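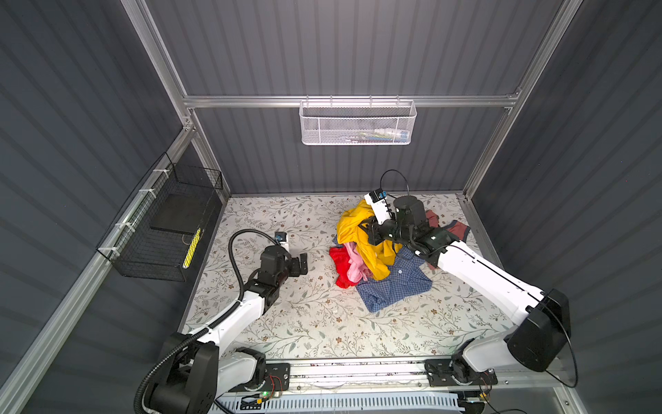
Our project looked at how in-jokes spread on the forum for Cledeck, the deck-building game, and whether the devs picking up a joke kills it. Group was me (Afia Appiah), Tavion Kapoor and Uldis Kivi. We picked the Dana meme as our main case. Dana is the shopkeeper character, she has maybe four lines of dialogue, and players started pasting her face onto everything: mugs, bus shelters, a wedding cake. The favourite format is "Dana's back room", where you take any shot of storage and caption it as her stock. It has to be storage with a bit of odd stuff in it, so a mesh basket zip-tied to a rail is perfect, double points for a leafy floral mat on the floor. Colour matching her apron is optional.

Method

Scraped public threads from the forum, two boards only (General and Fan Stuff). Got 3,707 posts mentioning Dana. Took out duplicates, bot posts and people who are just called Dana. Left with 3,031. Tavion coded them by hand into: original joke, remix, repost, complaint, other. Uldis second-coded a chunk of them. Agreement was decent except for remix vs repost, which we argued about for most of a Sunday. In the end, any change to the image or caption = remix, even a crop.

We also did 2 interviews by voice chat. Edivaldo Rocha moderates Fan Stuff. Tõnu Adomaitis made one of the earliest Dana edits (he says the earliest, we could not confirm).

Results

2,356 of the coded posts were remixes. Way more than we guessed. Reposts were second, complaints a distant third. Originals hardly show up after the first few weeks, but that makes sense given how we defined them.

Vastico, the studio, put a Dana poster in the game in the February patch. We expected remixes to fall off after that. They went up for a bit, then back down to about where they were. Complaints went up too and stayed up. Typical one: "they've read the forum and now its homework."

Edivaldo's view was that the regulars moved to a different joke pretty fast and the posts we were seeing came from newer players. Our data can't really show that, we didn't collect account age. Should have. Tõnu did not mind the poster at all, he was only annoyed it used the wrong hat.

One side finding. Threads with a caption rule in the first post ("must include the hat", "no cakes") got more replies than open ones. Uldis thinks people like having something to break. Could also be that the same few popular posters write all the rules threads. Not tested.

Problems

Deleted posts are missing so anything the mods removed isn't counted. Discord not included, and Edivaldo reckons half the jokes start there. Search only caught "Dana" spelled right, so we lost whatever people wrote as Danna or D4na. Hand coding took far longer than planned and the last batch was done at 11 pm, quality probaly drops there.

We planned a comparison with Sproģis, the blacksmith, who got a meme of his own later on. Ran out of time. Also the ģ broke our search script and most people type it without, so the counts were useless.

Next time

Collect account age. Pick the categories before scraping, not after. Get a third coder for the remix/repost fights. Tavion has the coding sheet and the script, both are in the class folder under week 9.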